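Filed under: Clutter, Workshop, Small Defeats

I have been putting off the power supplies since January. They came out of the old computers at Hostell, the language school where I used to fix things for coffee, and when the place switched to laptops I said the sentence that has ruined most of my closets: "I'll take those."

Nobody needs this many power supplies. I know that. Ignacio Vergara knows it too, and he said so while helping me carry them up the stairs, at every landing. But they still work, or most of them do, and a working thing with a fan in it is very hard for me to throw out.

The metal parts are no trouble. They're boxes, and boxes stack. It's the wires. Every unit has a whole head of hair — red, yellow, black — with plastic connectors on the ends that grab the connectors of whoever is sitting next to them. Pick up one and you've picked up its cousins. I tried zip ties, then bread bag clips, then the twisty things from the produce aisle. All of it held until I turned around.

So last week I went for the divided carton. Somebody at Tumitz, the wine shop downstairs, leaves them out by the recycling, and I figured that if cardboard can keep the bottles apart it can keep my cables apart.

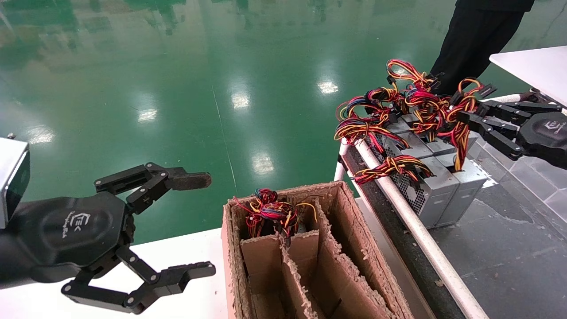
Photo: Sølve Haugland

The edges of the box are torn and fuzzy, and I've decided to find that charming. One bundle of leads went into the back compartment, with a few loops sticking up over the rim like it was trying to see out. The front compartments stayed empty, and the supplies stayed in their heap with wires going everywhere, some drooping over the front and some standing straight up in protest.

My plan on paper was simple. Loose leads in the carton, sorted by what they plug into. Supplies on the shelf, fan side out, each one with its own harness folded on top and a strip of masking tape saying whether it passed. I bought 60 yards of masking tape for this. I've used enough to label the carton "WIRES," which I could have guessed.

Mareike Lammers has offered to take 3 of the supplies for her model train layout, and I said I'd think about it, as though she were asking for a kidney. She can have them. She can have the tape, too.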